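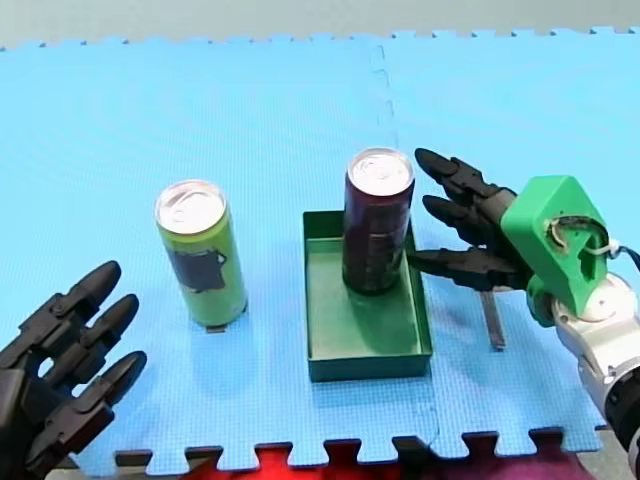 Notes by the course instructor, Engineering Practice 2, handout for week 6

Licensing, seals, and what your signature means

Okay, so last week we got stuck on the difference between having an engineering degree and being a licensed engineer, and I promised to write it down. A degree says you passed your courses. A license says a state board is willing to let you take responsibility for work the public depends on. Plenty of good engineers never get one (I went nine years without), and in some industries you may never be asked.

The usual path goes: degree, first exam, a few years of supervised work, second exam, license. The order can shift a bit from state to state, so please look up your own board before you plan your life around my handout!
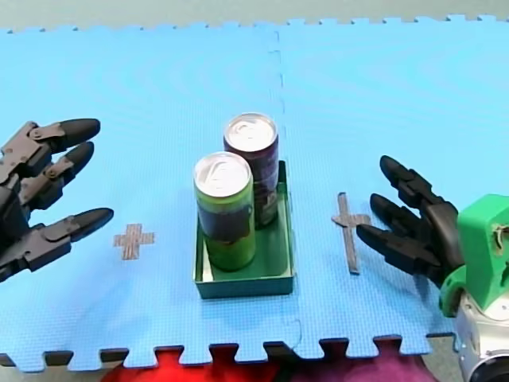

The supervised years are where people get sloppy. Keep a log from day one. When I applied I had to rebuild 24 months at Korletey from old emails and a parking receipt, and it was miserable. Write down the project, your part in it, who checked your work, and which decisions were yours. "Assisted with pump station" tells a reviewer nothing. "Sized the discharge line for the Vavgate pump station, checked by the lead engineer" is much better.

Now, seals. Your seal goes on work you did yourself or had real charge of while it was being done. At Droto I was once handed a set of 145 drawings at four in the afternoon and asked to seal them by five. I'd seen maybe a dozen before. I said no, there was a pretty chilly week in the office, and we ended up reviewing the whole set properly. That took until the end of September.

Things to bring to our next meeting:

1. One page on your state's experience rules, in your own words.

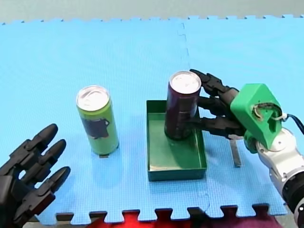 2. A sample log entry for any project you've worked on, class projects included.

3. Your answer to the Skanda case. The short version: a client changes the load on a platform after the drawings are sealed and wants a "quick email" saying it's fine. Who has to do what? The full text runs to 582 words, so no skimming.

On the Skanda case, expect to disagree with each other. I posted it to the course board early, and the thread is already long and a little heated, especially over the email. 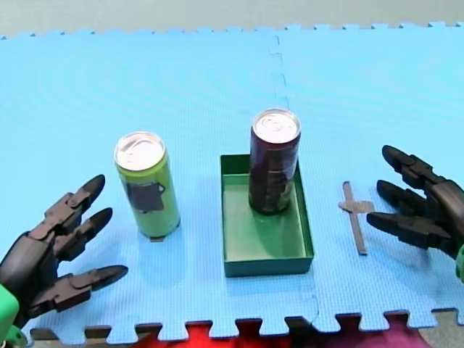
One student wrote that an email is only a conversation and shouldn't count as engineering work at all. I'd push back on that. If a contractor reads your email and hangs a heavier hoist because of it, you've given an engineering opinion, seal or no seal. Read page 219 of the course pack before you answer, mostly the part on changes after issue.

Office hours are the same as always, and I'll look at draft logs if you get them to me by noon the day before.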